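Pritotlow Rules

Print this article | E-mail this article

The Pritotlow Rules are a set of good-practice rules for recording everyday tasks with hand-held grippers, the recordings then being used to teach robots. They cover reaching, grasping and putting down, along with a surprising amount about sleeves. The current edition has 16 rules, of which 11 are binding and the rest are described as "strongly felt."

Origin

The rules began as a sheet of paper taped to a door at Cilwood, a small workshop whose recordings kept coming back from its client, Zakier, marked unusable. The first edition had one rule, which read "Slower." A second was added in April and read "Not that slow." Later editions are more detailed and less often quoted.

Content

Rule 1 requires the square marker on top of the gripper to stay flat, clean and in plain sight, as software uses it to work out where the tool is. Rule 4 bars operators from steadying an object with the free hand, a habit most of them deny having. Rule 7 deals with shelves: the gripper goes in from the open side, and the object is held by its body and never by a lid, tag or string. Rule 9 asks for real household clutter in place of plain test blocks. It is the longest rule, having been written by people who had strong views on clutter.

Faces are covered by Rule 12, under which those of operators and passersby must be blurred before a recording leaves the building.

A session counts as complete at 70 accepted recordings. Rejected ones are kept as well, in a folder that Cilwood calls the library. 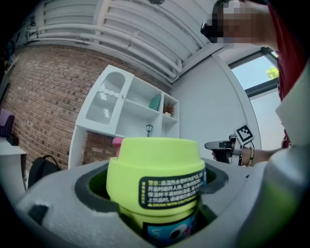
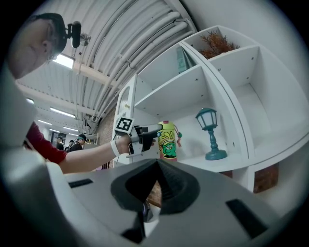
Reception

Bråten, a rival workshop, adopted the rules after a trial of 2,000 recordings, but left out Rule 4 on the ground that it could not be enforced. Zakier accepts work done under either version and has declined to say which it prefers. Critics point out that the rules say nothing about tired arms. A draft rule on rest breaks has been under review for three editions, and its wording is now longer than the breaks.

Related articles

Fiducial marker
Gripper
Recording etiquette
Workshop signage

We use cookies to remember your reading preferences. By continuing to use this site, you accept our cookie policy.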